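팟캐스트·역사 > 따라 하기
2019년 4월 9일 | 글: Stiren

동네 역사 팟캐스트, 첫 회 녹음하는 법

지역사 이야기를 방송으로 해 보겠다는 사람은 많고, 2회까지 가는 사람은 드물다. 나도 1월에 첫 회를 올리고 한참 잠수를 탔으니 남 말 할 처지는 못 된다. 그때 까먹은 시간을 밑천 삼아 순서를 적어 둔다.

1. 주제를 줄인다
'우리 시의 역사'는 주제가 못 된다. 없어진 극장 하나, 다리 이름 하나면 한 회가 찬다. 나는 27분짜리를 우물 하나로 채웠다. 듣는 사람이 우물을 좋아했는지는 별개의 문제다.

2. 자료는 두 군데 이상에서 찾는다
향토지에 실린 전설은 대개 옆 동네 향토지에도 실려 있다. 주인공 이름만 다르다. 도서관 향토자료실에서 옛 신문과 지적도를 맞춰 보고, 출처는 그 자리에서 적는다. 나중에 적겠다는 메모는 나중에도 비어 있다.

3. 책상을 치우고 전기부터 챙긴다
녹음기와 노트북 충전기를 미리 꽂아 둔다. 배터리는 초대 손님이 제일 재미있는 대목을 꺼낼 때 꺼진다. 냉장고 소리가 들리는 방이면 방을 바꾼다. 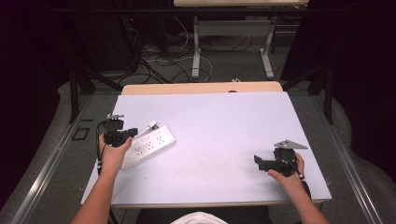 4. 질문지는 7개만 쓴다
손님이 향토사 연구자라면 그마저 남는다. 첫 질문에 최대 4분쯤 쓰겠다는 계획은 세워만 두자. 연도를 물으면 족보가 나오니 "그 집에서는 무슨 냄새가 났나요" 같은 것을 묻는 편이 낫다.

5. 편집은 하루 묵혀서 한다
녹음한 날 들으면 내 목소리 말고는 아무것도 안 들린다. 다음 날 '어'와 '그'를 덜어 내되 다 지우지는 말 것. 사람이 안내방송처럼 된다. 연도를 잘못 말한 대목은 꼭 다시 녹음한다. 청취자가 둘뿐이어도 그중 하나는 그걸 메일로 알려 준다.

6. 소개글에 참고 문헌을 단다
책 제목과 쪽수까지 쓰고, 확인하지 못한 이야기는 못 했다고 밝힌다. 제목은 맨 마지막에 붙인다. '충격 비화'는 이미 다들 쓰고 있다.

최종 수정: 같은 날 저녁, 5번 오탈자 고침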